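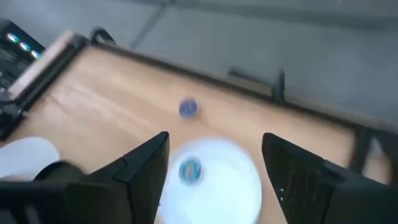 So I finally gave up on the big Sunday-style roast and started doing soup for dinner instead, and wow, my evenings are so much nicer! Maricruz Escobedo gave me her lentil one back in June (cumin, lemon, way more garlic than you'd think) and I've made it 8 times since. My kids still pick out the carrots – whatever, more for me.

Next up is a leek and potato thing I scribbled on the back of a phone bill. I think it wants cream, but all I've got is milk, so we'll see. If you have a good bread to go with it, please leave me the recipe in the comments!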